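Ticket: Cursor jumps / freezes on front desk PC, Olstead branch
Opened by: Thu Lưu
Assigned: Mitiku Adugna
Priority: normal (was low)
Status: closed

2 September 2019, Thu Lưu
Cursor on the front desk machine keeps freezing then jumps to the far corner. Worst when the booking screen is open. Clicked the wrong customer twice this morning. Can someone look before lunch pls

Mitiku Adugna
Wired or wireless? Same on the other login?

Thu Lưu
Wireless. Same on both logins. Changed the battery already, no difference.

Mitiku Adugna
OK. Remoted in. CPU at 90 percent with booking screen open, drops to 9 when it's closed. So at least part of this is the PC and not the mouse. Print helper is stuck retrying a job to the old Starkholm printer, queue has 28 jobs in it. Cleared the queue, removed the printer, restarted the spooler.

Thu Lưu
Faster now. Cursor still jumps tho, less often.

Mitiku Adugna
Right, two problems then. Try these in order and tell me where it stops:
– move the USB receiver from the back of the PC to a front port
– take the external drive off the port next to it
– wipe the sensor window underneath, dry cloth only
– try it on a plain sheet of paper for a few minutes

Thu Lưu
Receiver moved, no change. Drive unplugged, MUCH better. Plugged it back in and the jumping came back. Unplugged, fine again.

Mitiku Adugna
That's it then, interference from the drive cable. Seen it at Gotumar in January, same make of drive. Put the drive on the back, leave receiver in front. I'll send a short extension lead with the Ardeleanu delivery so the two are well apart.

Getsemaní Zamudio
Jumping in – who took the Starkholm printer off? Accounts still had it as default for labels. Labels not comming out.

Mitiku Adugna
Me, sorry. Only off the front desk PC, should not touch yours. Check your default, it may have been sharing through that one.

Getsemaní Zamudio
It was. Switched to the new one, labels OK.

Thu Lưu
Drive on the back, extension lead in. No jumps all afternoon.

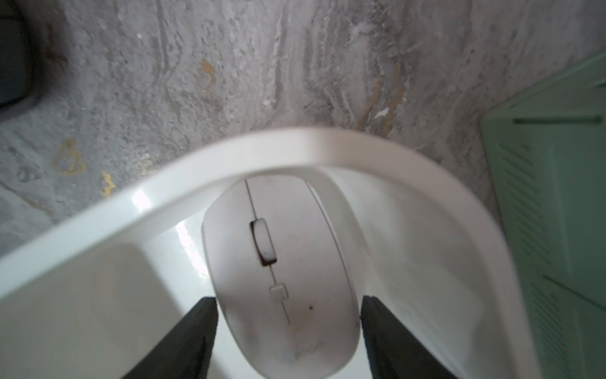
White mouse, in holder. Some gray smudging on the shell.

Mitiku Adugna
Thanks, added. Shell could do with a wipe. Leaving the ticket open one more day in case the print helper acts up agian.

Thu Lưu
All good this morning. Booking screen opens right away.

Mitiku Adugna
Closing. Cause: drive cable next to the receiver, plus stuck print queue. Mihret Gebreyes to take the Starkholm printer off the default list for new PCs.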